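Knocking In and Looking After a Cricket Bat at Home

A new bat from the shop is not ready for a hard ball, even when the sticker says it has been pre-prepared. Most of the work can be done in a garage or at the kitchen table with a rag, a mallet and some patience.

What you need

Raw linseed oil, not boiled. A clean cotton rag. Fine sandpaper. A bat mallet, wood or hard rubber. An old ball in a sock will do if you have no mallet. Toe guard and shoe glue if your bat came without one. The Rollmont and Gallagher bats our club buys come with the toe already covered, so check before you order.

Oiling

Put a teaspoon of oil on the rag and wipe it over the face, the edges and the toe. Keep it off the splice, where the handle joins the blade, and off the stickers. Oil on the splice can loosen the glue. Lay the bat flat, face up, overnight. Do this 2 times, a day apart, and wipe off anything still sitting on the surface before you start with the mallet.

More oil does not make a better bat. A soaked blade gets heavy and goes dead in the middle.

If the bat has a clear protective sheet on the face, leave the sheet alone and oil only the bare wood.

Knocking in

Start gently. Work over the hitting area and out toward the edges, and angle the mallet at the edges so they round over slightly. Never hit the edge straight on, and never hit the back. Stay off the bottom of the toe as well.

I allow 2000 strikes at a light weight before going harder, spread over a week of evenings. It is loud work. A folded towel under the bat helps, and so does finishing before eight if you share a wall.

After that, take it to the nets with an old ball and short catches. If seam marks show deep in the face, go back to the mallet for another session.

Grips

Roll the new grip down over a cone. A little talcum powder inside the rubber makes it slide. If you don't have a cone, the cut-off neck of a plastic soda bottle works - sand the cut end first. Finish the top and bottom with a turn of tape.

Small cracks

Hairline cracks on the face are normal. Sand lightly, wipe on a little oil, and cover with fiber tape once the surface is dry. For a crack along the edge, work wood glue in with a toothpick, clamp it between two scraps of wood, and leave it until the next day. Anything that runs up into the splice should go to a repairer.
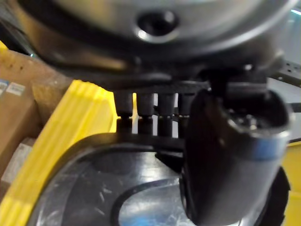 Zorance wrote in to say that the towel trick moved the bat around too much for him, and that he gets a more even face with the blade resting on a bag of dry sand. It takes longer to set up, he said, but his last bat went two seasons without tape on the edges.

Storage

Keep the bat away from heaters and out of a parked car in summer. Dry heat makes willow brittle. A hall closet is fine, a damp shed is not. If it gets wet during a game, dry it with a towel and stand it handle down in a cool room.

Before the season starts in April, rub the face with fine paper and give it one thin coat of oil. Check the toe guard for gaps while you are at it and reglue it if it lifts.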